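Clearing a table, stacking a rack: are we there yet?

fendeck_user
Started 10/29/22

We have a Gruber packing cell at work that shifts 500 cartons a shift and never complains. At home I still clear the table by hand. My question is a plain one: can any machine on sale now do a household chore from start to finish, with no one standing next to it? I don't mean vacuuming.

a.wieser
No. The cell works because every carton is the same size and arrives the same way up. A kitchen has none of that. Give it a fork under a napkin and it stops.

riedl_reto
Depends what you call a chore. We had a two-finger gripper loading trays at Flarnero and it ran 116 cycles before the first fault. The fault was a tray with a bent corner. It took two minutes to clear. I would call that doing the job.

a.wieser
Reto, who put the trays out?

riedl_reto
I did. Fair point, but someone also fills the dishwasher and we still say the dishwasher does the dishes.

zihan_ye
Both of you are talking about fixed tooling. The open question is hands. A hand with separate fingers can in principle take a cup, a cloth and a door handle without a tool change. The cost is control. Every joint you add is another thing that can be slightly wrong, and on a small round object slightly wrong means it rolls.

fendeck_user
So is round the hard case? I would have guessed cloth.

zihan_ye
Cloth is harder to model. Round is harder to forgive. If the thumb touches first, the fruit moves and your grasp is now planned for where it used to be. A raised rim helps a bit, as it stops the fruit leaving, but it also takes away room for the fingertips.

s_hofstetter
I do this in simulation, so discount what I say accordingly. Fruit on a plate is one of our standard set-ups. The approach is where most of our failed runs go wrong – the fingers have to come down over the rim and still leave space on the thumb side.

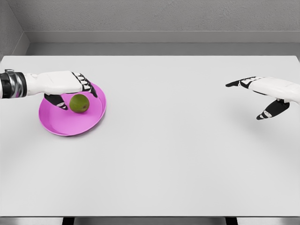 Rendered view, left hand over the fruit, right hand clear of the plate.

riedl_reto
Nice and tidy. Now put 30 other things on the table.

s_hofstetter
We do, later. You start with one object so that when it fails you know which part failed.

a.wieser
And friction? Ours was off by enough that nothing tuned in simulation held on the real gripper.

s_hofstetter
We vary it between runs. It narrows the gap and does not close it. I would not sell anyone a kitchen machine on those results.

florian_o
Reading this from the shop floor at Flurnis. We gave up on the general answer and bought a better tray. Nearly all our stoppages went away.

fendeck_user
Then for the house I take it as a no for now. I will ask again next November.

riedl_reto
I still say the dishwasher counts.

Related threads
Bent trays and how to detect them
Gruber cell: resetting after a light curtain trip
Friction values for rubber fingertips
Two-finger or five-finger for mixed parts?
Robot mowers on a slope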